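Parnidden店 開店前準備ガイド
第2章 光沢面の拭き取りと通路

1. 通路側の照明を全部つける。バックヤードは後でよい。
2. クロス(Cattaneo 18番)を2枚。1枚は乾拭き専用、混ぜない。
3. 黒い光沢面は上から下へ。力を入れない。洗剤はFlandero中性のみ、クロスに取ってから。直接吹きつけ禁止。
4. クローム調の縁は最後に乾拭き。カーブに沿って一方向に。指紋の残り、横から見て確認しすること。

注意:白いラベルははがさない、濡らさない。端が浮いていたら押さえるだけ。交換はKutier窓口へ。
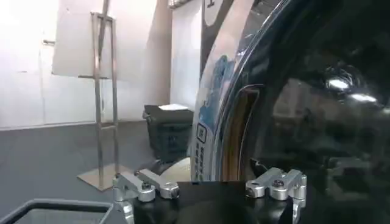
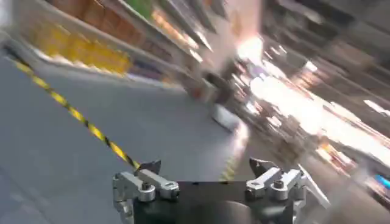

図2-1 1枚目:黒い光沢面とクローム調の縁、青文字の白ラベル。2枚目:通路の床と黄・黒のケーブル、左奥に商品棚。

5. 通路へ。黄・黒のケーブルは踏まない、引っぱらない。台車は手前で止めて持ち上げて越す。
6. 棚の下段から前出し。黄色いパッケージの列は正面をそろえる。上の段はその後。
7. 床はモップ、棚と平行に。ケーブルのまわりは手で拭くこと。

警告:床が濡れているうちはお客様を通さない。乾燥20分。急ぐときも短縮不可。

メモ:クロスは使用5回で交換。回数は袋にに記入。使用済みは洗い場の右のカゴへ。
終わったら点検表にサイン、第3章へ。

改訂 2021-01-10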